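Thu 10 June

Workshop notebook – tin white glaze on the red body, crawling and pinholes

Opened the kiln first thing. It had dropped under 200 overnight and I left the lid on the prop while I got the boards clear, then unpacked from the top. Wearing the thick gloves for the lower shelf, which holds its heat longer than the rest.

Short version for anyone who only wants that: the slow bisque has cured most of the pinholes. The crawling is still with us on anything with a sharp rim or a handle join. Do not glaze the order of oval dishes yet.

Background, as the May pages got wet and are hard to read. We changed from the old red clay to the Stuvum red in the spring when the old one was discontinued. It throws well and trims well, and it is a bit more open, with a fine grog that you notice at the foot if you go over it with a dry sponge. The tin white that behaved for years on the old clay started pulling back from edges as soon as we used it on the new one. We also had a rash of pinholes, mainly on the insides of bowls, where the glaze pools thickest. The recipe was not changed. The frit was, in a sense, in that we had finished the old sack and opened a sack of Pelivero, which is meant to be equivalent. So two things altered within the same month and we have been arguing about which to blame.

What was in this firing

Test tiles, extruded L shape, all from one bag of Stuvum red. Half had the old bisque (straight up, no hold) and half the new one, with a slow climb through the smoky part and a hold at 400, then on to the top as before. Each group was split again into tiles sponged before glazing and tiles left dusty straight off the shelf. I dipped them all from the same bucket in one go, stirring between groups. Marks are in iron oxide on the back: a bar for the old bisque, a ring for the slow one, and a dot added if sponged.

I also put in real pots, because tiles have never once told me what a handle is going to do. Mugs with pulled handles, small bowls, and a couple of the oval dishes that were seconds anyway with warped bases.

Glaze firing to 1,060 with a short soak, same as always. Cones on the middle shelf went over nicely and the ones at the bottom were a little stiff, so the bottom is still running cooler. That is an old complaint with this kiln and not part of the test, but I kept like with like on each shelf so it should not muddy things.

The controller is the Fumberg, the one with the cracked cover. It lost its program when the power flickered at the end of May and someone had entered the ramp again from memory with the soak missing. I have put it back and taped the correct program inside the cupboard door. Please check it against the tape before pressing start.

Results, pinholes

Barred tiles: pinholes on nearly every one, worst on the lower leg of the L where the glaze runs down and sits. Some of them go right through to the clay and have a brown ring. Ringed tiles: very few, and those there are look more like dust craters than gas. I would call this a clear difference. Small bowls say the same. Slow bisque bowls are smooth inside, the old bisque bowls feel like orange peel if you run a thumb round them.

My reading is that the new body has more to burn out and the old schedule was going past that stage too fast. Whatever was left then came out through the glaze. The frit may still play a part, as Pelivero seems to start sealing over early, but I have no evidence for that beyond a feeling from looking at the half-melted chip that fell on the shelf.

Results, crawling

Much less tidy. Sponging helped on tiles. Dusty tiles crawled at the top edge in both bisques, sponged tiles mostly did not. So far so good. But on the mugs, sponged or not, the glaze has drawn back from the underside of the handle join and left a bare crescent, and on the oval dishes it has pulled back from the rim at both ends in beads. The middle of the dish is fine.

Before firing I had written on the board sheet that the raw coat was cracking on the dishes as it dried. Hairline, the kind you can rub closed with a finger. I rubbed one dish and left the other. The rubbed dish is better but still not sellable. So I think the trouble starts at the drying stage, with too much shrinkage in the raw coat, and the firing only opens up what is already there.

Possible causes, in the order I mean to try them:

Coat too thick. The bucket was thicker than I like. It had been standing with the lid off and I topped it up by eye. Weigh it properly next time.

Too much clay in the recipe for this body. The old clay was less thirsty. On the Stuvum the water goes out of the glaze in a moment and the coat has no time to settle. Swap part of the china clay for calcined and see whether the cracking stops.

Bisque too soft. The slow bisque made no difference to the crawling either way, but I could take the top of it up a little so the pots drink less. Downside is that decoration in slip gets harder to wet.

Ground too fine. The bucket has been put through the fine sieve every time anyone uses it and the dregs have been thrown away, which means the recipe has drifted. I would like us to stop throwing away the dregs. Push them through with the brush.

I am leaving gum out of it for now. It would hold the raw coat together, I know, but the last time we used it the bucket went off in the warm weather and the whole workshop smelt of drains.

Batch for the next round

Dry weight 400 g per version, enough for a jug-sized dip. Version A is the recipe as it stands. Version B has half the china clay calcined. Version C is the same as B with a pinch more tin, only because the white looked slightly thin over the iron in this clay, a pinkish grey at the edges that some customers like and the shop does not.

Water to be weighed in as well, and the figure written on the lid. I am tired of guessing. If anyone wants to know how thick it should be, dip a clean bisque tile, count slowly, take it out, and scratch through with a pin. It should be the thickness of a postcard, no more.

Stock, as I was in the store anyway

Pelivero frit is down to the last third of the sack. China clay plenty. Calcined clay low, and I can make more in a spare bisque bowl on the bottom shelf. Tin oxide is enough for the tests and the dishes, then it needs ordering, and the price has gone up again. The Uniyal catalogue still lists the small tubs at the old price, so worth ringing them before it is reprinted. Weighed the tub of copper while I was there and it came to 1,060 g with the lid on, written on the label.

Shelves want washing. Two had glaze drips on them where a bowl was over-filled at the foot. Ground those off outside with the stone, goggles on, and gave the patches a coat of wash. Did not flip the shelves. The props on the left stack rock slightly and could do with fresh wadding.

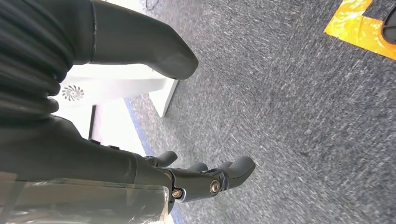
M. Uniyal (no relation to the catalogue)

Afternoon. Glazed the A and B tiles and left them on the rack by the window. C will have to wait, the tin was lumpy and I have put it to soak.

Already there is something to see. A has cracked in the raw coat on every tile with a sharp edge, even with the bucket thinned. B has cracked hardly at all, and where it has the lines are short and do not join up. It also dries more slowly and powders more when handled, so it will need care going into the kiln. Pick the mugs up by the foot and keep fingers off the rim.

Softened the rims on the next lot of dishes with a damp chamois while they were still leather hard. I should have thought of it earlier. The old clay gave a rounder edge off the mould without any help, and the new one keeps the crisp line from the cutting wire, which looks smart in the clay and gives the glaze nothing to hold on to. Also went round the handle joins on the mugs with a wet brush to fill the little crack underneath. If the bare crescents disappear I will not know whether it was the brush or the calcined clay, so I have left one mug from each version unbrushed and marked it with a cross.

Bisque for those goes on when they are dry, slow program, hold included. The damp cupboard is full so they are on the open shelf under newspaper. Please leave the newspaper on.

Things to settle with the others:

Whether we go over to the slow bisque for everything. It adds a good while to the firing and some electricity, but I do not see us going back. Fine for mixed loads as far as I can tell. Thick tiles would probably be glad of it too.

Whether to tell the shop the dishes are late now, or wait until the next kiln. I would tell them now.

Who has the good sieve. It is not on its hook and it is not in the slip bucket.

Tiles from this firing are in the shallow tray on top of the plan chest, in order, backs up. Have a look at the ringed ones against the window before you decide anything about the frit. Broken chips are in the jam jar beside them, keep those as well, I want to look at the edges under the glass when the light is better.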